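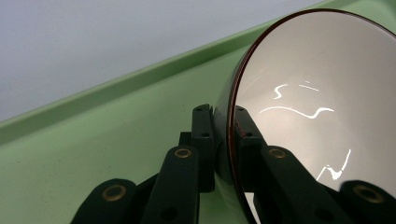 How long does the rye starter need between feeds once the kitchen gets cold? Twelve hours on the shelf over the fridge, closer to sixteen on the windowsill, and I'd trust the smell over the clock either way.

Notebook, October, a bit after 7 in the morning. Coffee first, then this.

OK so the overnight batch. I mixed it at nine last night with the Marar flour (dark rye, the coarse one) and I went up on the water again, which Tadhg warned me about and which I did anyway. The dough was more like porridge. I scraped it into the tin with a wet spatula, smoothed the top, dusted it and left it under a towel. This morning it had come up to maybe a finger below the rim, with little pinholes all over the surface, and that's exactly where I want it before it goes in the oven. Last month at this stage I had craters. So the cold is helping!

Weights, before I forget them: 30 grams of starter, 100 of rye and 100 of water for the first build. That sits all day. Everything else gets added in the evening – the rest of the flour, salt, a spoon of molasses, the soaked seeds. I left out the caraway this time because Senan says it makes everything taste like the inside of a coat closet. I don't agree but he does half the eating.

The seed soak: I used boiling water on the sunflower and flax and let it go for the afternoon. Too long, I think. The flax turned to glue and held onto so much water that my number for the dough is basically a guess. Next time I'll soak the flax by itself, weigh it before and after, and write both numbers down HERE and not on the back of an envelope that goes out with the recycling (sorry, Tadhg, I know you wanted that one).

Tadhg McGrath's batch, for comparison. He's doing the Drolel method, where you scald a portion of the rye and let it cool before the starter goes anywhere near it. He brought me half a loaf and it's sweet, really sweet, and there's no sugar in it at all. The crumb is a little tighter than mine and it slices without smearing. I'm jealous of the slicing. His crust was too hard for my taste, but he bakes it without a lid for the whole time and I think that's the whole story there. 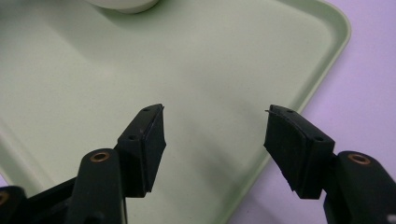
So the plan is to scald a third of the flour and keep the rest of my routine the same. I was tempted to change the tin and the oven temperature too, and then I remembered August, when I changed four things at once and got a wonderful loaf that I've never been able to make again. One change. Writing it down so Senan can hold me to it.

Oven notes. Preheated high, dropped it down after 15 minutes, lid off for the last stretch. The back left corner is still hotter than the rest, you can see it on the heel of every loaf. I turned the tin halfway and it helped some. Should really borrow the oven thermometer back from Bimis, they've had it since the summer bake sale and I keep walking past and forgetting.

Cooling: it's on the rack now and I am not cutting it. Rye wants a full day, 2 if you can stand it. I cut the last one after three hours and the knife came out looking like I'd been grouting a bathroom.

Starter is fed and back over the fridge. It smelled like green apples this morning, with a bit of nail polish remover at the very end, so it was hungry. I'll go to a bigger feed tonight and see if that goes away.

Flour to order: the Marar bag is down to the last few scoops. The mill out at Rarnadlow has a medium grind Senan wants to try, and if we split a sack the price isn't bad. I'd keep it separate from the coarse, though, labeled, with the lid taped. We had the mix-up in spring and I still don't know what I baked that week.

To do: ask Tadhg how hot his water is when it hits the flour. Soak flax alone. Cut this loaf tomorrow after breakfast, write down the crumb, save the heel for Senan.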